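Ticket 384 — Remote users unable to post replies
Opened: 2018-06-22
Reported by: Loubna Naciri, Novovthorpe office
Assigned to: Catrin Foulkes, Service Desk
Priority: 3
Status: Closed

Staff at the Novovthorpe office report that they can sign in to the Morsy message board and read existing threads, but any reply they submit returns them to the sign-in page. The text of the reply is lost. Users at the main site are not affected.

Service Desk confirmed the fault from a test account. Short replies were accepted. Replies left open for several minutes before submission were rejected each time. Users were advised to compose longer messages in a separate program and paste them in until further notice.

The session log for the affected accounts shows the sign-in token expiring after 70 seconds. The documented value is 30 minutes. The request was passed to Server Operations with the log attached. 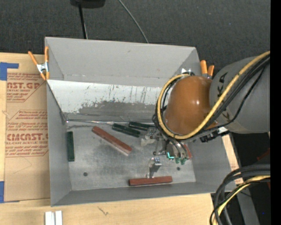 Ayman Nasr: The short value is not set on the board itself. It comes from the Gurkine proxy, which handles remote traffic only. The proxy settings were restored from a December backup during the last maintenance period, and that backup predates the current session policy. I have no objection to correcting it today, but the proxy service must be restarted and remote users will be signed out.

Ms. Naciri agreed to a restart after close of business. A notice was sent to all 205 remote account holders asking them to save their work beforehand.

The timeout was corrected and the proxy restarted without error. A test reply left open for 20 minutes was accepted. Ms. Naciri repeated the test from her own account with the same result.

Replies lost before the correction cannot be recovered — they were never received by the server. The outdated backup has been marked "do not restore." A separate request, to have the board save drafts automatically, has been forwarded to Sherif Benjelloun for review and is not covered by this ticket.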